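Home Guides Boards and Knives Spare Parts Contact

Section 4. First Use: Cutting Potatoes on the Flidby Board

The leaflet in the carton says the board is ready to use straight away. We doubt it, and so did most of the people who wrote to us in September. Read this section before you cut anything.

4.1 Setting the board down

1. Wipe the table and dry it. Grit under a board scratches a polished top, whatever the Lastell table brochure says about "everyday toughness."
2. Lay the board flat with the long side facing you.
3. Press each corner in turn. If one rocks, turn the board over and try again. If it still rocks, send it back.
4. Fold a cloth towel and keep it within reach. A damp one under the board stops it from sliding. The Sorrentino grip mat (part 284) does the same job at a price, and we have yet to see it do it better.

Note: Oil the board once before first use and leave it for 60 minutes. The oil sold with it is plain mineral oil in a nicer bottle.

4.2 Cutting

1. Wash the potatoes. Peeling is up to you.
2. Halve each potato lengthwise and put the flat side down. A round potato rolls, and no "anti-roll surface" we tested changed that.
3. Cut the halves into wedges, then cut the wedges across if you want chunks.
4. Stop when the board gets crowded. Move the cut pieces to one end or into a bag or bowl, then carry on.
5. Keep thick slices apart from small chunks. They don't cook at the same speed.

CAUTION: Keep your fingers away from the edge of the blade, including when you are only pushing pieces aside. Put the knife down first.

CAUTION: Keep power strips and cords well back from the board. Potatoes are wet and so are the hands that cut them.

Ylva Tveit, who edits these guides, wanted a step on "rocking the blade for a pro finish." I took it out. A wide blade pushed straight down cuts a potato perfectly well – the rest is showing off.

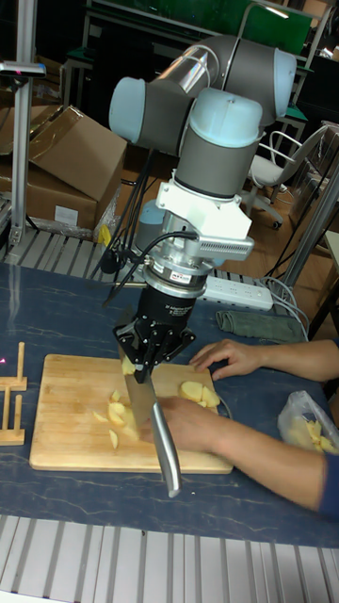 Can I leave cut potatoes out until dinner?

Put them in cold water in the refrigerator if dinner is more than a few minutes off. They turn gray in the open air, and the Valulari "freshness bag" slows that down less than the label suggests. Drain and dry them before frying.

4.3 Cleaning

1. Scrape off the starch before it dries.
2. Wash both sides by hand and stand the board on its edge to dry. Never put it in the dishwasher, even on the gentle setting.
3. Wash the knife separately and dry it right away.

For replacement feet, ask for part 497 and write to Ikechukwu Olatunji at the parts desk.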